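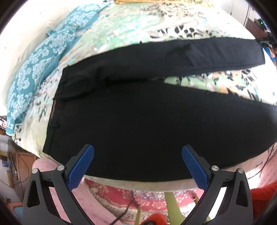
*Black pants on the patterned sheets.*

Sat 25 May

I said I would write up the court reminder business once I understood it, and I think I mostly do now.

If you get a traffic ticket or a low-level charge in Clerach County, you are handed a yellow sheet with a date on it. If the date changes, the court mails a letter to the address on your license. Miss the date and the judge can issue a bench warrant. After that, any traffic stop can end with you in the county jail over something that started as an expired registration.

Last year the county issued 191 of these warrants in cases where the original charge carried no jail time at all. I got that number from the clerk's office by filling out a records request, which took a couple of weeks and was less trouble than I expected. The clerk's office does not track how many of those people had moved, or had their date changed, or simply forgot. I asked. There is no box for it on the form.

What I wanted to know is why the court doesn't send a text message. My dentist does. The library in Lovach texts me when a hold comes in, and again when I don't pick it up.

The short answer is that the court already has the means. The case management software it uses, Kuretti, has a reminder feature. The county bought the software in December of the year before last and the feature was never switched on. The court administrator told the county board that two things were in the way. The first is that the intake form has no line for a cell phone number. The second is that the county attorney has not decided whether a text counts as official notice, and what happens if someone says they never got it.

I don't think the second one is a silly question. If the text has the wrong courtroom on it and a person goes to the wrong building, somebody has to answer for that. But the letter can be wrong too, and the letter is what we have now. A text could go out along with the letter and say plainly that it is a courtesy. Other counties word it that way.

Reynaldo Bautista spoke during public comment at the last board meeting. He drives nights for a produce distributor, and he gave me permission to repeat this. His hearing on a lapsed insurance ticket was moved up by nine days. The letter went to the apartment on Palomino Street that he had left in the spring. He showed up on the original date with his proof of insurance in a folder and was told there was a warrant. He spent that night in jail and missed his shift, and then paid a fine of up to $200 on top of the ticket. I write "up to" because part of it was later credited back and he is still sorting out how much.

He was calm about it. He said he would have taken any kind of message, a phone call or a text, and he would have been there. The board chair thanked him and moved on to the culvert contract.

A few people have told me that keeping track of your own court date is part of being an adult. I agree with that as far as it goes. I keep track of mine by writing it on the calendar in the kitchen, and that works because I have lived in the same house for a long time and my mail comes here. It would not have helped me at twenty-three, when I moved three times in one year and my mother was still getting my bank statements.

There is also the plain cost. Each warrant means clerk time, a deputy's time, a bed in the jail and another hearing on the calendar. I asked for the cost of a night in the jail and was given a figure from a report that turned out to be old, so I am leaving it out until I can get a current one.

The item is back on the agenda for the June meeting. It is listed under "Court technology, discussion only," so there will not be a vote. Public comment is at the start and you have to sign the sheet by the door before it begins. I plan to go, and I will bring copies of the intake form with a phone line added - it fits in the space next to the zip code.

If you have had a date moved on you and want to tell me what happened, my email is on the contact page. I won't use your name unless you say I can.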